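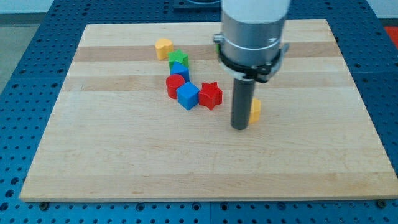 The maple comes down to the valley in September, after the leaves are off the upper slopes and before the track turns to mud. Kilian Wieser buys it standing. He walks the lots with a can of orange paint, marks the trunks he wants, and then waits two years before he uses any of it.

Wieser runs Awan, a small workshop on the edge of Peltovton that makes cutting boards, counter sections and butcher blocks. He started it in a rented barn with a secondhand table saw and a set of clamps from his father-in-law. The barn is his now. The saw has been replaced, the clamps have not.

A glued board is a simple thing to describe. Strips of wood are cut to the same thickness, turned so the grain runs the way the maker wants, spread with glue and squeezed together until the glue sets. Then the whole piece is flattened, sanded and oiled. Most kitchens in this part of the country have at least one, and most of their owners have never given any thought to where the strips came from.

Wieser thinks about it all day. A tree is wider at the bottom than at the top, and it leans, and it grows faster in some years than others. Wood cut from the side facing the weight of the lean will move differently from wood cut from the other side. If two strips pull in opposite ways, the board will open along the joint the first winter the heating comes on. If they pull the same way, the whole board will cup.

"You can't stop it moving," he says. "You can only decide which way you want it to go."

His method is to cut strips narrow and turn every second one end for end, so that no single pull wins out. He lays them dry on a bench first and shuffles them. Some makers sort by color and throw the dark pieces into a separate bin. Wieser used to do this. He stopped when he saw how much of each tree went into the bin, and now the darker heartwood goes in next to the pale sapwood wherever it happens to fit. Customers complained for the first year. Then they began asking for the striped ones.

The drying shed stands uphill from the workshop, open on the two long sides and roofed with sheet metal. The planks are stacked with thin sticks between them so the air can pass. On a dry afternoon the wind comes straight through and you can hear it whistle in the gaps. The ends of the planks are coated with wax, which slows the drying there and keeps them from splitting. When a stack has been out for its two years, it moves to a heated room behind the workshop for another 30 days.

There are faster ways. A kiln will bring green maple down to furniture dryness in a matter of weeks, and nearly all the hard maple sold in lumberyards has been through one. Wieser has nothing against kilns. He tried a load of kiln-dried stock when a stack of his own was spoiled by a leak in the roof, and the boards he made from it were sound. He found it harder under the plane, though, and he thought the color had gone flat. He went back to the shed when he could.

The sawmill that cuts for him is in Erkier, at the far end of the valley, and belongs to Caradog Penry. Penry came to the valley as a young man to work one summer and bought the mill from the widow of the man who had hired him. It is a band mill, which means the blade is a loop of thin steel running over two wheels. The cut it makes is narrow, and less of the log ends up as dust.

Penry saws for 5 customers of any size and a long list of people who bring in a single log from the yard. The single logs are the ones he worries about. Trees that grew near houses tend to have things in them: fence staples, clothesline hooks, nails from signs that rotted away long ago. He goes over each one with a metal detector before it reaches the blade, and he still keeps a box of ruined blades under the stairs.

For Wieser he quarters the logs, sawing each one so that the growth rings stand upright in the plank. It takes longer than sawing straight through, and it wastes more. Quartered wood shrinks less across its width, and it wears more evenly under a knife. Penry charges extra for it and says he would charge more if he thought he could.

The two men have worked together for a long time and do not talk much. Orders are written on the back of whatever is on hand. A good deal of the planning happens in the cab of Penry's truck, on the trip from the woods to the mill, which takes most of an hour when the lower bridge is open.

The bridge is a sore subject. It was closed through most of last spring for repairs, and every log from the north side had to go around by the ridge road. Both men lost money on it. Wieser let one order go to another shop and lost the customer along with it. The customer, a bakery, had bought its bench tops from him since it opened.

Bakeries and butchers used to be the main part of the trade. They wanted thick blocks with the end grain facing up, because a blade sinks slightly between the upright fibers and the surface closes again after it. A block like that may be planed down several times over its life and will outlast the person who bought it. But shops close, and the ones that open tend to be fitted out with steel and plastic. What Wieser sells now is mostly for home kitchens, with the grain running lengthwise, thinner and lighter and a good deal cheaper.

He numbers each one underneath with a small steel stamp. The last one off the bench when I visited was 2136. It had an edge rounded over by hand with a block plane and then with paper, and he went over that edge with his thumb for quite a while before he put it down.

Care is where most boards go wrong. People put them in the dishwasher, or leave them standing in the sink, or wash one side and leave the other dry. Any of these will warp a board, and the dishwasher will usually finish it. Wieser's advice is to wash both sides in warm water with a little soap, dry the board with a towel and stand it on its edge until the air has been all around it. Oil it when it looks pale. Mineral oil from a drugstore does the job. Cooking oils go sticky and then go bad.

Knife marks do not bother him. Deep ones can be sanded out at home with medium paper on a flat block, working along the grain, followed by fine paper and a fresh coat of oil. Stains from beets or berries fade by themselves after a few washes, and salt with half a lemon will hurry them along. A smell of onions takes the same treatment. If a joint opens, he will take the board back, saw it apart along the old line, and glue it again. The board comes home slightly narrower than it left. He charges for the postage and nothing for the work, which his wife, who does the books, has raised with him more than once.

The glue has changed over the years. He began with hide glue, which has to be kept hot in a pot and lets go when it gets wet. Now he uses a water-resistant wood glue that comes in jugs, and a roller to spread it. Too little starves the joint. Too much squeezes out in beads that have to be scraped off while they are still rubbery, and if they are left until morning they take chips of wood with them. He sets the clamps a hand's width apart, tightens them from the middle outward and leaves them overnight.

There is one other workshop in the area doing the same kind of work. Stamenine, across the river, makes its boards from beech and sells them through stores in the city. It has more machines than Awan and more people. Wieser has been over to look at its wide-belt sander, which does in minutes what takes him most of a morning, and he came home and priced one. It would have needed a new electrical line to the barn and a stronger floor under it. He has kept the quote in a drawer.

The bigger question is the trees. Maple on the lower slopes has been slow to come back where it was cut hard a generation ago, and deer eat most of the seedlings. Penry has fenced a strip of his own land behind the mill and let it go. Inside the wire the young trees are over his head, and outside it there is grass and fern. He does not expect to saw any of them. A maple in that soil needs most of a century before it is worth the trip to the mill.

Late in the afternoon Wieser closes up the workshop and walks to the shed to turn back the tarp on the newest stack. He pulls out a short end, knocks it with his knuckle, and puts it back. It has another year and a half to go.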